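Hand-Guided Demonstration: Pre-Session Inspection Checklist
Site: Wesby. Task set: bedding and soft goods. Date: 10/23/23 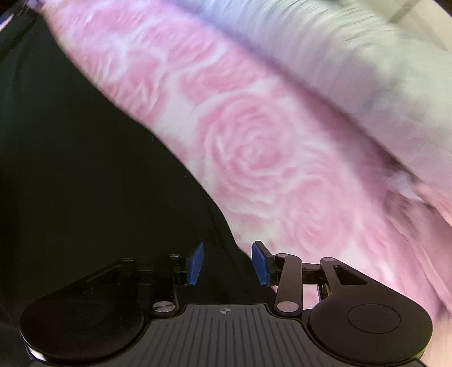 Hand-held gripper at the edge between black fabric and pink rose-print blanket.

Inspector: Venla Tikkanen
Reviewed by: Isauro Xolalpa

1. Finger pads
Both pads seated, no tears or lifted corners. OK
Pads meet evenly when closed on a single layer of sheet. OK
Comment: Left pad replaced in March. Right pad is original. Replace as a pair next time.

2. Linkage and fasteners
Screws checked with hand driver, no movement. OK
Jaw travel smooth from open to closed, 50 cycles. OK
Comment: Slight play at right upper joint after cycle 6 of the first run. Retightened, run repeated from zero, no play found.

3. Trigger and grip
Trigger returns fully when released. OK
Handle free of cracks and sharp edges. OK
Pinch label in place and readable. FAIL
Comment: Label worn through. Truditz stock is out. Tobias Zamora to order. Use permitted if the operator has been briefed on the pinch point.

4. Camera
Lens clean, mount locked. OK
Jaw tips in view at full open and full close. OK
Comment: Fast wrist turns blur printed fabric. Operators to slow down before each grasp. Episode 127 rejected for this in the last batch.

5. Work area
Floor clear on both sides of the bed. OK
No pins, clips or loose thread in the bedding. OK
Dark and light fabrics both used in the session plan. OK
Comment: Black jaws are hard to pick out against black cloth. Loretta Tran asks that reviewers check the contact point on these episodes by hand.

6. Operator
Sleeves secured, no rings or bracelets. OK
Break taken after up to 3 sets. N/A
Comment: Break log not started at time of inspection. Whitfield form to be used until the Endetthorpe one is approved.

Result: Pass with one open item (3, pinch label).
Recheck by: Fitzgerald Kasprzak, on receipt of labels.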